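Mulline wool wash, 2 months in

Bought this after Eilidh Imrie kept going on about it. Was using ordinary laundry liquid on my knits before that and paying for it – two jumpers gone stiff, one shrunk to fit a teddy.

Bottle is plain, cap doubles as a measure. One capful does a sink. Says no rinse needed. I still rinse, old habits.

Smell: faint, bit like soap and hay. Gone by the time things are dry. The Branow one I had before stank of fake lavender for days so this is a big step up.

Dark colours have held up well. My navy cardigan bled a bit the frist time, nothing since. Didn't help with bobbling, but then it dosen't claim to. Get a comb for that.

Price is the sore point. £14 a bottle, I got 13 washes out of mine. Supermarket stuff is a fraction of that. I only use it on the good wool now, everything else takes its chances.

Delivery was quick, cap had leaked slightly in the box. Emailed, they sent another, no fuss.

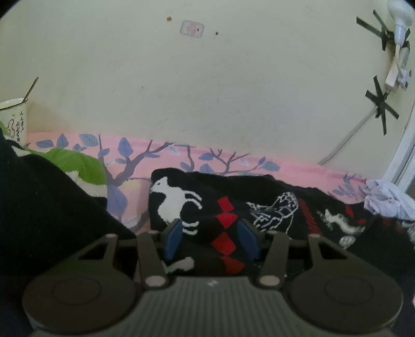

Four stars from me. Would be five if they did a bigger bottle or a refill pouch.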